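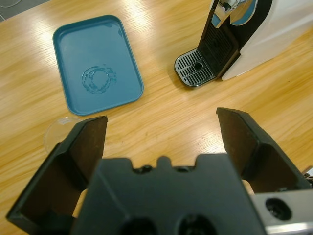 Ob ich die Hochzeit von Clekar verschlafen hätte, wollte eine Leserin letzte Woche wissen, sie habe schließlich schon im September getippt, dass die beiden heimlich heiraten, und von mir sei dazu kein Wort gekommen. Stimmt, und ich bekenne mich schuldig! Ich wollte abwarten, bis vom Paar selbst etwas kommt, und das ist nun passiert: ein Posting, zwei Ringe, ein verwackeltes Tanzvideo, fertig.

Für alle, die nicht so tief drinstecken wie ich: Clekar ist die eine Hälfte des Elektropop-Duos Grorier, und geheiratet wurde ausgerechnet die andere Hälfte. Jahrelang hieß es in jedem Interview, man sei nur befreundet. (Geglaubt habe ich das spätestens seit der letzten Tour nicht mehr, da haben sie sich beim Zugabenlied derart angehimmelt, dass meine Schwester neben mir laut gequietscht hat.)

Gefeiert wurde auf Gut Stornard, mit 60 Gästen, also richtig klein für Leute, die sonst Hallen füllen. Ursprünglich standen wohl 200 Namen auf der Liste, so erzählt es Clekar im Posting, dann wurde gestrichen, bis nur noch Familie, Band und ein paar Schulfreunde übrig waren. Das Kleid kam von Lemaire, einem winzigen Atelier, das vorher vermutlich kaum jemand kannte. Inzwischen steht auf deren Seite, dass bis auf Weiteres keine Termine mehr vergeben werden. Ich gönne es ihnen so!

Unter dem Posting waren bei meinem letzten Blick 377 Kommentare, und ich habe sie alle gelesen, fragt bitte nicht, wie lange das gedauert hat. Die meisten gratulieren, einige sind beleidigt, dass sie es erst jetzt erfahren, und mindestens eine Handvoll ist fest überzeugt, dass auf dem Album ein Hochzeitslied versteckt ist. Mein Verdacht fällt auf Track 2, hört da mal genau auf die Glocken am Ende.

Flitterwochen gibt es übrigens erst nach den Studioaufnahmen. Wohin es geht, verraten sie nicht. Wenn ihr Theorien habt, schreibt mir, die schönsten kommen in die nächste Ausgabe.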